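Clindard Support Portal
Ticket 146
Product: Zindano two-arm bench kit
Subject: Right arm stops short over the drive bay
Opened by: Yesenia Sánchez, Turnton
Assigned to: Mercedes Villca
Status: Resolved
Opened: December 22, 2020

Yesenia Sánchez wrote:
Hi Clindard team! First, we are having a great time with the Zindano. We've had it on the bench since October and it's doing desktop teardown trials most days. Both arms calibrated on the first try, which I did not expect from a kit I put together myself over a long weekend.

Now the problem. The right arm goes over the tower, starts down toward the drive bay, then stops and reports "path margin low." It holds position nicely and lets me jog it back up, but it won't finish the move. Out of 5 runs this morning it stopped on 4. The left arm runs its own routine with no complaints.

Things I've tried:
- Power cycled the controller and both arms
- Re-ran table calibration
- Slowed the approach to the lowest setting
- Swapped in a different gripper cable

None of it changed anything. Firmware is the current one and the planner is Trindade with default settings. The cases are ordinary towers, laid on their side with the panel off. Memory and processor are pulled before the case gets to this station.

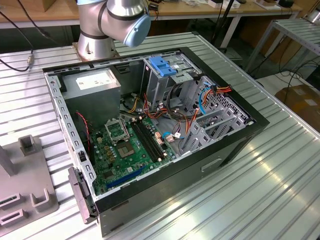 Tower open on the bench, processor socket and memory slots empty.

Mercedes Villca wrote:
Hi Yesenia, thanks for the clear write-up, and I'm so happy to hear the calibration went well! "Path margin low" comes from Trindade and has nothing to do with the motors, so you can put the old gripper cable back. The planner thinks some part of the arm or gripper will pass too close to something it knows about.

Could you send me the planner log from one of the stopped runs, and tell me which gripper profile is loaded on the right arm? It's under Tools, then Active Profile. Also, does your workspace model include the drive cage, or only the outer walls of the case?

Yesenia Sánchez wrote:
Log attached. The profile says "Parallel, wide." The model has the cage in it, I drew that in myself and was pretty proud of it. I also tried a run with the cage deleted from the model and the arm went all the way down, so you're on to something. I had my hand on the stop button the whole time, don't worry.
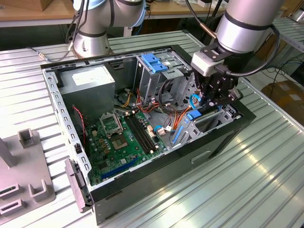
I should add that the wide profile came over when I copied settings from our first test program. I never went back to check it against the gripper we ended up mounting. Would that be enough to cause it?

Mercedes Villca wrote:
It would, and your log agrees. The wide profile wraps the fingers in a bigger safety shape than your gripper needs, and next to the cage that uses up all the margin. Please do the following:

1. Put the cage back in the model.
2. Set the right arm to "Parallel, standard."
3. Save, then restart Trindade. The change isn't picked up until it restarts.
4. Run the approach at low speed with the stop within reach.

Leave the margin setting alone for now.

Yesenia Sánchez wrote:
Done, and wow, what a difference. I ran 3 in a row at low speed and all of them went down and back without a stop. Then I went up to normal speed and it was just as good. The wrist camera view is a huge help for lining up the next waypoint too. I keep it open on the second monitor all day now.

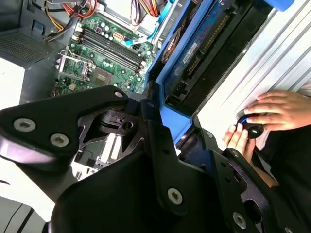 Do I need to recalibrate the table after changing a gripper profile?

Table calibration is stored separately from the gripper profile, so it stays valid. Recalibrate only if an arm base or the table has been moved.

Yesenia Sánchez wrote:
Perfect. One small request for the wish list: a warning when the loaded profile doesn't match the mounted gripper. I'd have caught this in a minute. Otherwise I love this kit, and thanks for the quick help!

Mercedes Villca wrote:
Good idea, I've passed it to the Trindade team with your log attached. Closing this one, but reply any time and it will reopen.

Resolution: wrong gripper profile on right arm. No parts replaced.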